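Journal > Home and Family > Small Repairs

Learning to live with hard water

Posted in: House notes, Water, Things I learned slowly

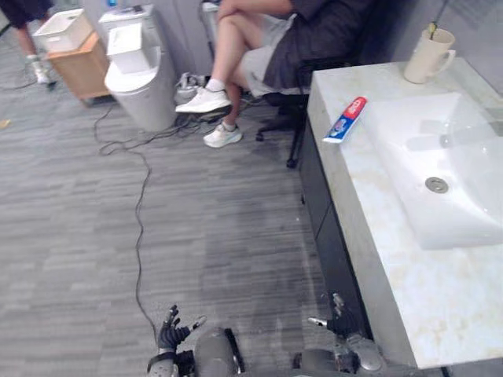
When we moved to Risov in September, I did not know that water can be hard. In the town where I grew up the water came from a lake, and my mother never in her life cleaned a kettle with vinegar. So when I saw white pieces swimming in my tea in the second week, I thought the kettle was broken, and I bought a new one. After two more weeks the new one was the same.

It was my neighbor, Kelechi Usman, who explained it to me on the stairs. She asked if my towels were stiff. They were. She asked if my shampoo made no foam. It was true also. "Then it is the water," she said, and she went up with her shopping as if this was the end of the matter.

I wrote to the water office and they answered very politely that our hardness is 419 milligrams per liter. I had to look up what this means. It means very hard. My brother-in-law Hendrik laughed on the telephone and told me that I could build a house from it.

The first thing I learned is that white marks on a faucet are easy when they are young and terrible when they are old. I take a cloth, make it wet with plain white vinegar, wrap it around the faucet and leave it for 35 minutes. After that I rinse it well. For the shower head I tie a small plastic bag with vinegar over it in the evening and take it off in the morning. It looks foolish but it works.

The second thing is that vinegar is not for everything. I put it on the natural stone window sill in the kitchen, and now there is a dull spot in the shape of a cup. Stone with lime in it does not like acid. I read this afterward, of course. Now I dry the sill with a towel and keep the vinegar far from it. I also never use it together with bleach, and please do not do it either, the gas is dangerous.

For the laundry I changed two habits. I use a little more powder than before, and I do not buy fabric softener anymore, it made the towels soft but they did not drink the water. They are still not like my mother's towels. I have accepted it.

Many people asked me why we do not simply install a softener for the whole house. We thought about it. A man from Pramolix came, measured the pipes, drank a coffee and gave us a price of 2,755 with the installation. He was friendly and I believe the machine is good, but we rent, and our landlord Mr. Adebisi did not want to change the pipes. I can understand him. Maybe we will ask again when the boiler must be replaced.

In the meantime we have a filter jug for tea and coffee. The taste is softer, and the brown skin on top of the black tea is almost gone. My husband says he can't notice a difference. He drinks his coffee with so much milk that I do not count his opinion.

One question I still could not solve is the glass. My drinking glasses come out of the dishwasher cloudy, although I fill the salt every month and I set the machine to the highest number. Kelechi washes hers by hand and dries them immediately, but I don't have her patience. If somebody has a better method, please write it in the comments, and please tell me also how hard your water is, so I can compare.

Print this post | E-mail this to a friend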